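3. Materials and methods

3.1 Study area and households

The survey was carried out in Clamholm, a small coastal town where most houses were built with solid walls and have since been fitted with replacement windows. Winters are mild and damp. Outdoor relative humidity stays high from late fall through the end of February, and many residents dry their laundry indoors during those months. Earlier work on indoor moisture has concentrated on bathrooms, kitchens and outside walls. Much less has been written on the air inside furniture, where cloth and paper goods spend most of their time.

We recruited 27 households through a notice in the local library and a mailing to tenants of the Povley housing association. A household could take part if it had lived at the address for one full heating season and owned at least one closed piece of wooden storage furniture that was in regular use. Homes with a whole-house dehumidifier were left out. So were homes where building work was planned during the survey. Each household signed a consent form and could withdraw at any time.

3.2 Selection of furniture

In each home we chose 2 storage spaces for measurement, one closed and one open. Where possible both belonged to the same piece of furniture, so that the room, the wall and the distance to the nearest radiator were shared. Pieces that combine an open shelf with a drawer and a cupboard were therefore preferred (Figure 1). Where no such piece was available, we used a closed cupboard and a separate open shelf in the same room, and these pairs are marked as "split" in the tables.

Built-in closets were not included. Their back panel is often the wall itself, and the results would have mixed the behavior of the wall with that of the furniture. Metal and plastic units were also left out. We recorded the outside dimensions of each piece, the gap between its back and the wall, the surface finish as reported by the owner, and the kind of items stored in it. Owners were asked to keep using the furniture in their normal way and to leave the contents in place.
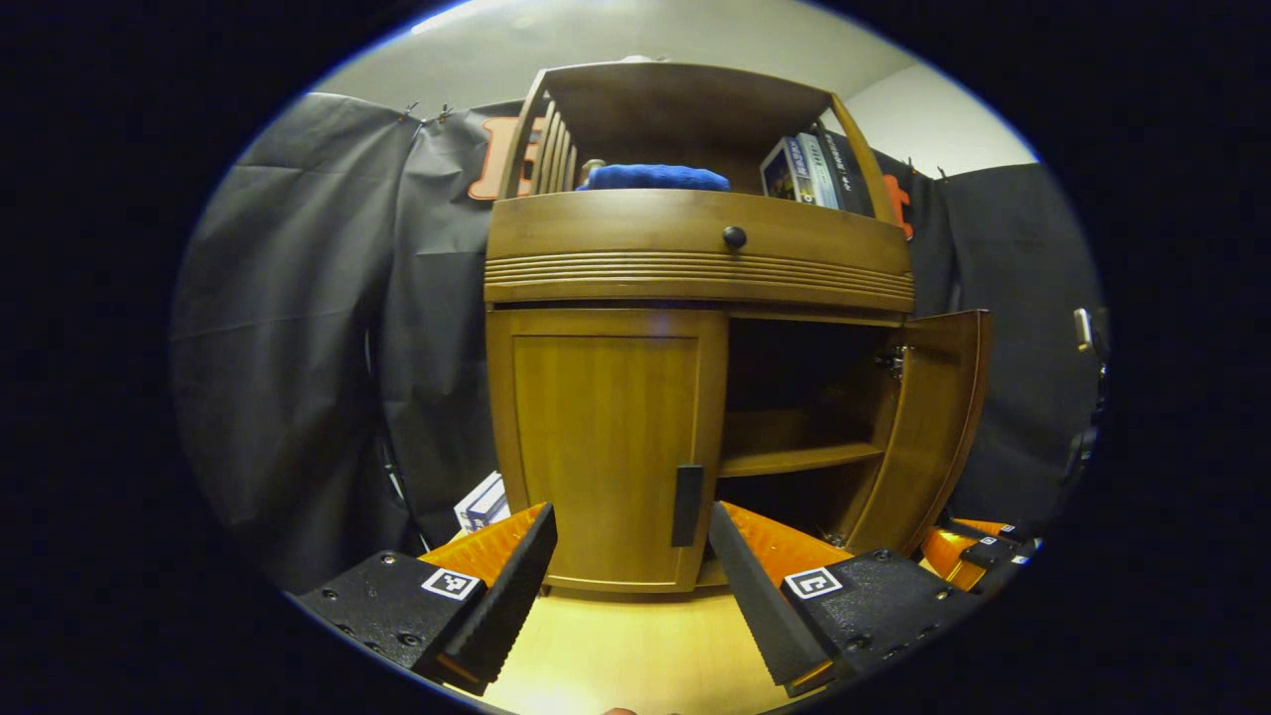

Figure 1. Wooden cabinet with an open upper shelf, a drawer band and a lower compartment with a pair of doors.

3.3 Sensors and logging

Temperature and relative humidity were recorded with Ultside loggers, which are small enough to sit behind folded linen without pressing against it. One logger was placed in the closed space and one on the open shelf. A third was hung in the room at chest height, away from windows and direct sun. Readings were taken at intervals of 6 minutes and stored on the device.

Before use, all loggers were kept together in a sealed box over a saturated salt solution and their readings were compared. Any unit that differed from the group was corrected with a fixed offset or set aside. The same check was repeated when the loggers came back - two units had drifted, and their data were removed.

Households kept a short paper diary. They noted days when laundry was dried in the room, days when the house was empty, and any time the furniture was moved. We did not ask them to record each opening of a door or drawer. A trial of this in the pilot homes on Sebastian Street gave diaries that were plainly incomplete after the first few days.

3.4 Data handling

The first day of each record was dropped to let the loggers settle. Records with fewer than 1,000 valid readings were not analyzed. For the rest, we calculated the vapor pressure at each reading and took the difference between the closed space and the room. We used vapor pressure in place of relative humidity for this step, as small temperature differences between the loggers would otherwise appear as differences in moisture.

Lag was estimated by shifting the furniture record against the room record and finding the shift that gave the highest correlation. Days marked in the diary as laundry days were treated separately - they show a sharp rise in room moisture and are the clearest test of how slowly a closed space responds. Split pairs were included in the main analysis and then removed in a second run to see whether the results changed.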